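Bedroom tidying tips from the Pindell robotics club

Our two-armed entry for the Wornard Cup picks up litter between a bed and a sofa. Points: 100. Our best so far: 13. Most of what we've learnt works for humans too.

Put the bag in the middle of the carpet, within reach of both hands. We spent November with it by the door and scored accordingly.

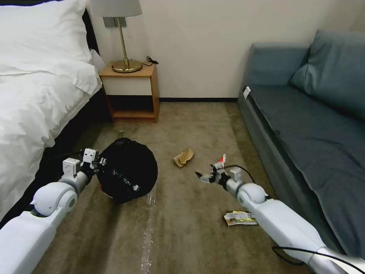
Left arm on the bag, right arm on a wrapper.

One hand minds the bag, the other fetches. Swap halfway and you'll be untangling cables until supper.

Crumple flat paper before practice. A gripper can't pick up a smooth sheet, and neither can anyone with short nails.
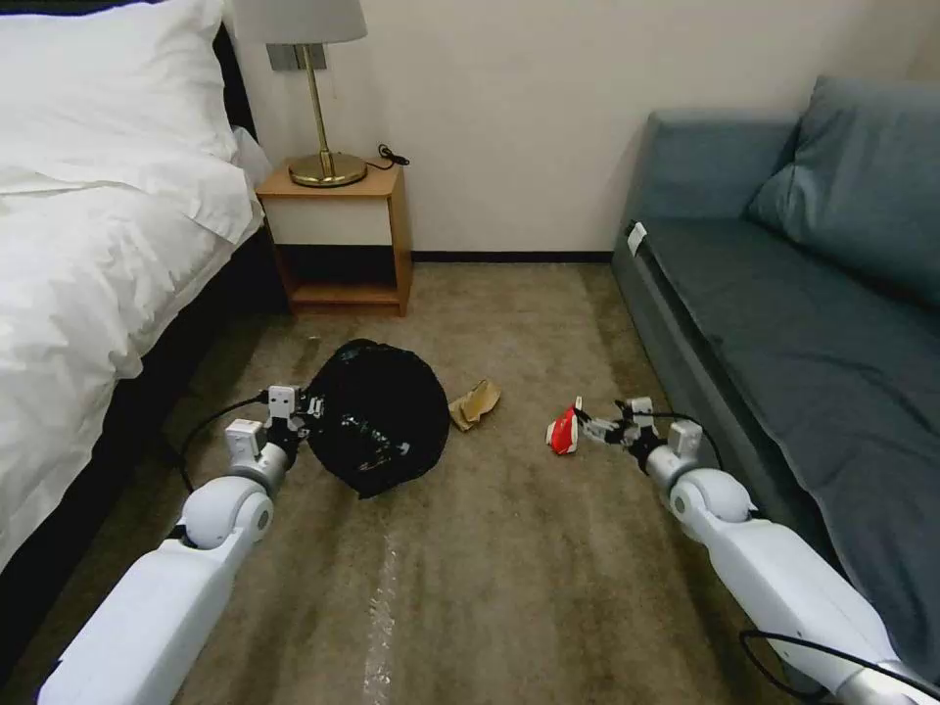 Red and white packaging in the right gripper. Brown paper still to do.

Finish one scrap before admiring the next. Tuck lamp leads well back, and check under the sofa last. Ours had 99p and a biscuit.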